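### 3.2 Pattern and the judging of cleanliness

Most of the households in the Bomley survey had replaced at least one kitchen or dining surface since moving in. When we asked why, few mentioned damage. The usual answer was that the old surface "showed everything". This section looks at what people meant by that, and at how the pattern of a surface changed the way they cleaned it.

Respondents kept a cleaning diary for 2 weeks in June and were then interviewed at home. Of the 40 diaries returned, most recorded wiping the main table or worktop after every meal. Plain white and plain black surfaces were wiped more often than this, sometimes between meals, and their owners tended to describe the work as a nuisance. Owners of patterned surfaces wiped less often and complained less. Several said they cleaned by habit, at a set time of day, and did not look at the surface first.

The effect was strongest for mottled patterns in the middle of the colour range. Beige and brown marbling of the sort shown in Figure 4 was described as "forgiving" by owners and, less kindly, as "good at hiding things" by two people who had grown up with it. Both had since chosen plain surfaces for their own homes. Shim (2017) found the same split between generations in rented flats, where tenants rarely choose the worktop but hold firm opinions about it.

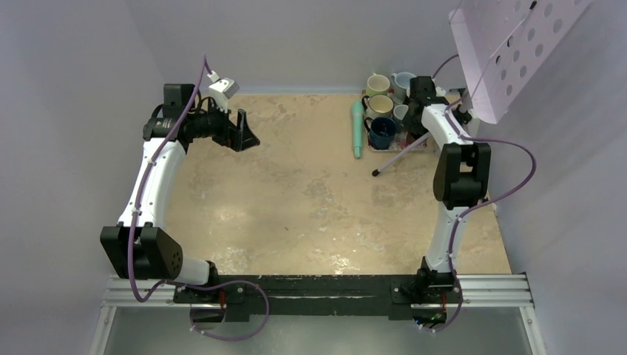
**Figure 4.** Beige marble-patterned tabletop with cream, tan and light brown mottling. A few whitish scuffs and a small bright spot of glare are visible on the surface.

Light matters as well as colour. Respondents whose table stood near a window reported noticing smears in the early morning and late afternoon, when the sun was low, and seldom at midday. One kept a cloth on the windowsill for this reason. Glare was mentioned more often than crumbs in the interviews, although crumbs were far more common in the diaries. We take this to mean that people remember marks they see by surprise better than marks they expect.

Imitation stone has a long history in the home, and the concern with what it hides is nearly as old. A household manual of 1731 held in the Pimura collection advises against painted marbling on any table used for food, on the grounds that the servant "may leave it foul and be believed". A later manual in the same collection, printed in 1843, takes the opposite view and recommends a veined finish for nurseries, where it will "keep its countenance" between cleanings. Neither writer suggests that the pattern makes the table cleaner or dirtier. The argument in both cases is over who can be trusted to clean it.

That question came up again in our interviews. In shared houses, patterned surfaces were linked to disputes over whether a task had been done at all. In family homes the same surfaces were credited with keeping the peace. Yoon's work on cleaning rotas (Yoon 2019) reports similar arguments over patterned floors, and suggests that residents fall back on smell and touch when sight is no help. Our diaries give some support to this. More than one respondent wrote of running a hand across the table before deciding whether to wipe it.

We did not test the surfaces for residue, so nothing can be said here about whether the less frequently wiped tables were in fact dirtier. The link between frequency of wiping and the age of the surface is taken up in Section 3.3.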